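Fitmont Talk Timer Review: A Small Gadget That Fixed My Toasts

I have given toasts, eulogies and one very long budget talk, and I've run over in every one. So when the Fitmont timer came in the mail I was ready to love it - and I do!

It clips to a lectern, or to your notes, and buzzes when you choose. You can set 4 alerts per talk.

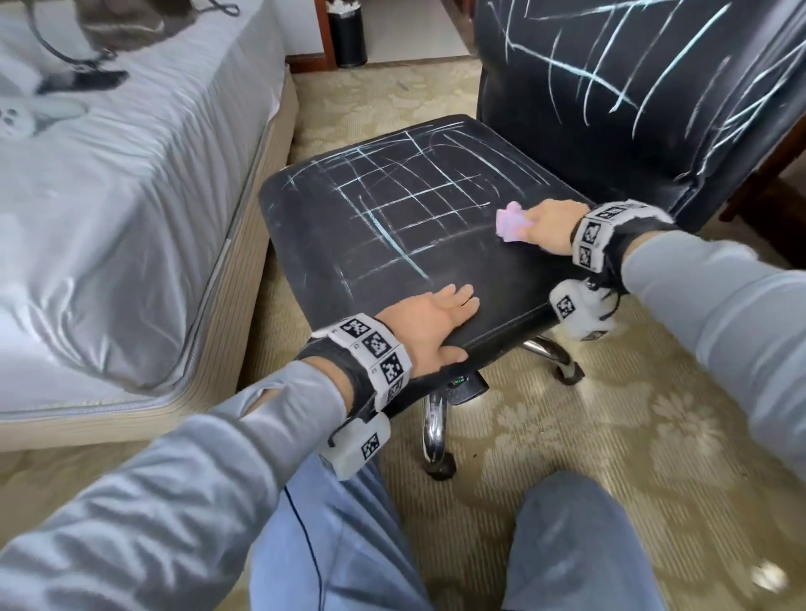
The buzz is gentle enough that the front row won't hear it, and you can change how strong it is. I keep mine low until the last minute, then let it rattle.

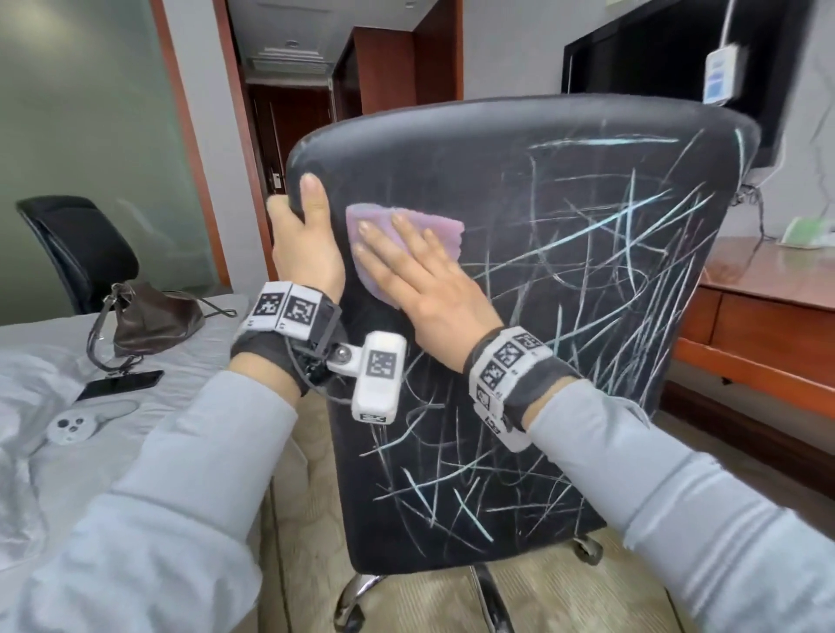 BIRANO, August

I took it to the open mic at the Goicoechea library, six minutes a speaker, and finished with time to spare for the first time in my life. The battery lasted all month on one charge, too. 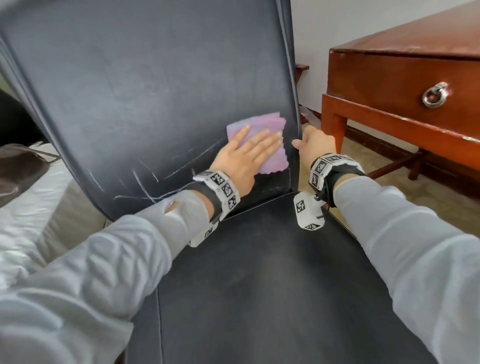

Practice mode is my favorite part. It logs each run, so you can see where you slow down (my opening, always). I talk to the furniture when I rehearse, and a dark blue chair with a tall curved back makes a fine audience. Put the timer on the seat and you'll still feel silly, but you'll hear it.

My one gripe is the clip, which is stiff. Get it anyway.

123 shares | 2 comments

tallandnervous: Does it work without the phone app?
lecternlady: Yes, mine has never been paired.

Related
Lundano Clip Mic Review
Note Cards or a Tablet?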